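Notebook, dye bench, April
Olive on cotton, continuing from the Flarton batch

9:15

Started with the water. The tap here has been running harder since the end of winter and I want that settled before I blame the dye again. Strip test reads 200 ppm hardness. Last year's notes for the same tap say soft to medium, no number, so I can't compare. From now on please write the number down.

Fabric is the Rornuso plain weave cotton, undyed, one cut off the end of the roll. Weighed dry at 583 g. Scoured with soda ash and a squirt of the neutral detergent, an hour at a low simmer. The bath came out the color of weak tea, so there was still plenty of wax or size in it even though the roll is sold as ready to dye. Aoife says she scours everything from that supplier twice. I did it once this time and will see if it shows.

10:40

Rinsed until clear. Alum mordant at 18 percent on weight of fabric, with the soda ash added slowly in a second jug. It foamed over, as it does every time I use the smaller bucket. Use the bigger bucket.

Left the cloth in the mordant and went to look at the dye stock. The weld extract is from Zastell, opened jar, slightly caked at the top but it dissolved fine once I made it into a paste first. The iron is our own solution, made up by Tamunoemi, and the label has gone soft and unreadable on one side. Made a fresh label. Strength is written on the lid too.

1:30 pm

Dye bath. Weld first, yellow only, no iron. Cloth in wet, straight from the rinse. I brought it up slowly over most of an hour and kept it well under a boil, because the last lot went brownish and I think I cooked it. Turned it every few minutes with the long stick. The pot is a bit small for this much cloth and it wants to balloon up on one side. When it does that you get a pale patch on the fold, so push it under and keep moving.

Good strong yellow when I lifted a corner. A little greener than the Babalola reference swatch even before iron, which I put down to the water. Left it in the bath with the heat off while I ate.

2:50 pm

Iron dip in a separate bucket. Started very weak. 200 ml of the stock solution into a full bucket of warm water, stirred well, and cloth in all at once so one end didn't grab more than the other. The shift from yellow to olive came in the first minute. After that it changes slowly and I find it hard to judge while it's wet. I pulled it earlier than I wanted to. You can always dip again, and taking iron back out is a miserable job.

Rinsed, washed in neutral detergent, rinsed again. Some color in the first rinse, hardly any in the second.

Test strips cut from the same roll went through alongside:
Strip A, weld only, no iron. Clear yellow.
Strip B, same as the main cloth.
Strip C, left in the iron for longer. Much darker, and the hand is harsher. I don't like it.
Strip D, no mordant. Pale and patchy, as expected.

Strips are stapled to the inside back cover. Please don't peel them off to compare against things, the last set got lost that way.

4:30 pm

Strips dry. B has gone lighter by a step or so, as they all do. Against the Flarton batch it is less gray and a little warmer. Tamunoemi prefers the Flarton. I think this one is closer to what was asked for, which was olive and not khaki, but the lamp over the bench makes everything look yellow and we should look again by the window in the morning.

Rub test on B with a damp white rag: faint mark. Dry rag: nothing. Have put half of strip B on the windowsill under card for lightfastness, to be left there until the end of the month.

Things to sort out:
Whether a second scour makes any difference. Run two strips side by side, same bath.
Try the whole thing once in rainwater from the barrel.
Order more alum. There is enough for one more batch of this size and no more.
Find out who has the good thermometer. The one on the hook reads low, I checked it against boiling water.
The big pot has a chip in the enamel near the rim. Fine for weld, but I'd keep it away from anything bright until it is patched, as bare steel will dull the color.

Aoife wants a length in the same olive for a backing cloth and asked how even it would come out at full width. I said fair, with care, in a bigger pot.
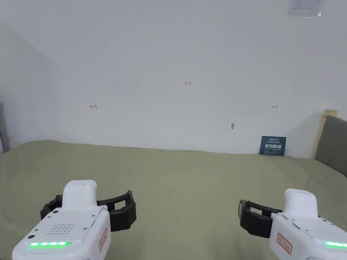

Olive-green cloth against the white wall.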